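4.2 Before you fit the liner

1. Wipe the storage bin out and let it dry. The Durley leaflet says 10 minutes is enough – I doubt it, so leave it overnight.

2. Check the part number is 3246. Sellers mix these up.
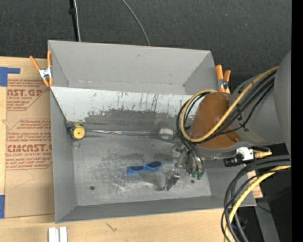

3. Press the liner down from one corner. Truteler claim it "never lifts". Mine did by June.

Note: scratch-proof coatings are mostly talk. Spend the money on a second liner.

Caution: do not use solvent glue.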